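# festanley-linen

Linen records for short-let properties: sizes, wash counts, par levels and retirement dates, kept as plain CSV with a small command-line checker. 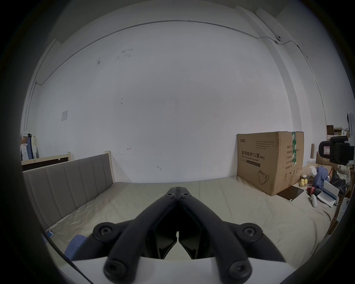
## Contents

| Path | Purpose |
|---|---|
| `data/items.csv` | One row per item of linen |
| `data/sizes.csv` | Mattress and sheet sizes, in centimetres |
| `data/washes.csv` | One row per item per wash |
| `rules/par.toml` | Minimum stock per bed |
| `bin/linen` | Checker and report script |

The repository covers sheets, pillowcases, duvet covers and mattress protectors. Towels were removed in version 5 and now live in the Vallasex repository, which uses a different key format. Do not merge the two tables without rewriting the keys first.

## Requirements

Python 3.9 or later. No other packages are needed. The script reads and writes UTF-8 only; spreadsheets saved from older office software may need converting.

## Usage

```
bin/linen check
bin/linen report --property privinel
bin/linen retire --dry-run
```

`check` exits with a non-zero status if any row fails. `report` prints to standard output. `retire` edits `items.csv` in place unless `--dry-run` is given. There is no undo — commit before running it.

## Fields in items.csv

- `item_id`: text, unique, never reused. Retired items keep their row.
- `property`: one of `privinel`, `lie`, `festanley`.
- `type`: `fitted`, `flat`, `pillowcase`, `duvet`, `protector`.
- `size`: must match a key in `sizes.csv`.
- `depth_cm`: fitted sheets and protectors only. Leave blank for other types.
- `colour`: free text, lower case. Supplier colour names go in `notes`.
- `fibre`: `cotton`, `polycotton`, `linen`. Bamboo viscose is entered as `other` with a note.
- `in_service`: date of first use, not of purchase.
- `retired`: date, or blank.

## Sheet depth

Most failed checks come from `depth_cm`. Record the depth printed on the label, even when the sheet has plainly shrunk. Shrinkage is recorded in `washes.csv` under `measured_depth`, and the checker compares the two.

A fitted sheet passes if its measured depth is at least that of the mattress plus the topper, if there is one. The default depth limit is 30 cm. Lie has deeper mattresses on the ground floor and overrides the default in `par.toml`.

Measure on a flat surface, from the corner seam to the inside of the elastic, without stretching it. Enter whole centimetres, rounded down.

## Retirement rule

Cotton and polycotton items are flagged at 112 washes. Linen items are not flagged by count. Any item with two or more `stain` or `tear` entries is flagged whatever its count. A flag is only advice; the `retired` date is entered by hand.

## Known problems

- Wash counts for Privinel before December are estimates. The laundry returned mixed bags and the labels were not scanned. Affected rows have `est=1`.
- Roughly 9 per cent of pillowcases have no readable label and share the placeholder prefix `PX`.
- `report` sorts sizes alphabetically, so `double` comes before `single` and `king` sits between them.
- Duvet covers with button and popper closures are not told apart.

## Changes

Record changes in `CHANGES.md`, newest first. The last change to the file layout was on March 18, 2023, when `depth_cm` was split from `size`. Files older than that need `bin/linen migrate` before anything else will run.

## Licence

Data under CC BY 4.0, scripts under MIT.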